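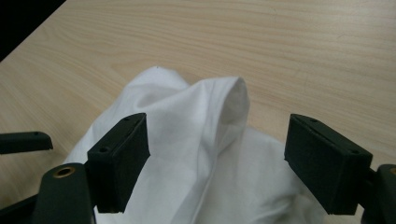
4.3 Folding and flattening cloth

Read this section before you promise anyone a robot that does laundry. Cloth is the weakest task in the Grilik kit. The arm will pick up a mug all day, but a thin white cloth bunched up on a table has no fixed shape, and the software has to guess where the edges are.

1. Clear the table, then drop one cloth on it. Do not smooth it out. A cloth laid flat by hand tests your folding, and the machine gets the credit.

2. Open the finger pads wide and bring them down with a raised fold between them. A peak of fabric is the easiest thing to grab. It is seldom a corner.

3. Close slowly and lift. Check for a second layer caught between the pads — this is the most common fault, and the log will still record a good grasp.

4. Lower, release and repeat until the cloth lies flat or 170 seconds have passed. Write down which came first.

Caution: Keep hands clear while the pads are closing. Use the stop button to end a run. Do not pull the cloth away.

Note: White fabric on pale wood is a fair test. If the arm copes only after you switch to a dark tabletop, say so in your results.

What to expect

In the January trials at Mendham, the kit flattened the cloth in 70 of 105 runs. It went on to make a usable fold in two. Dzifa Ankrah, who ran the trials, counted any fold that stayed put as usable, and we think that was generous.

The Nasum software update improves the first grasp. We have seen no change in folding. For a basket of mixed clothes, do it by hand for now — you will be finished before the arm has found a sleeve.

If step 3 fails several times in a row, go to 4.4, Pad alignment.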